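Subject: Re: [bimanual-data] stem sorting, episode length and camera checks
Date: July 2026

The Grusholm site wrote:
> We are at 40 episodes on the flower task. Do you keep
> episodes where one wrist view is poor? And do you clear
> the table between episodes?

We keep two wrist streams and the fixed view, all stored per episode. Artificial stems are thin and show up best up close, with the clear panels behind them.
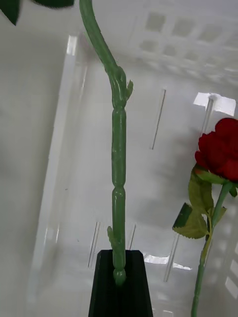

Our loader from Wesholm rejects nothing on its own. It writes a sharpness score per stream, and we set the cutoff by hand. 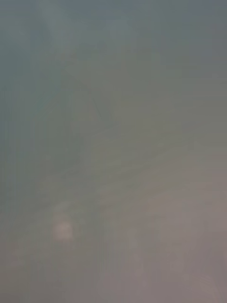 Low scores get a flag and stay on disk. Bartoš training runs skip flagged streams but still read the joint data – the Fekari config has a switch for this.

As for clearing: no. Loose leaf sprigs stay where they fall, so the policy sees clutter from the start.

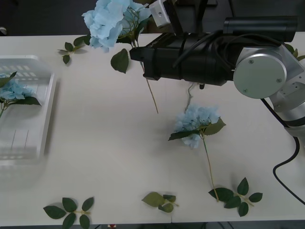
Fixed view, hydrangeas and loose sprigs on the table.

Two-arm segments are labeled separately. Mark the start when the second gripper begins to close in, and leave the approach of the first arm out.
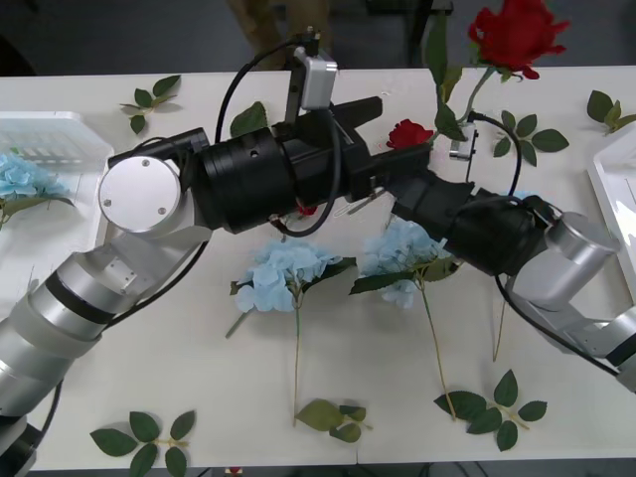

Open items

1. Target is 500 episodes by September.
2. Grusholm to send its 40 with raw timestamps, not resampled.
3. Agree on one cutoff for the sharpness score.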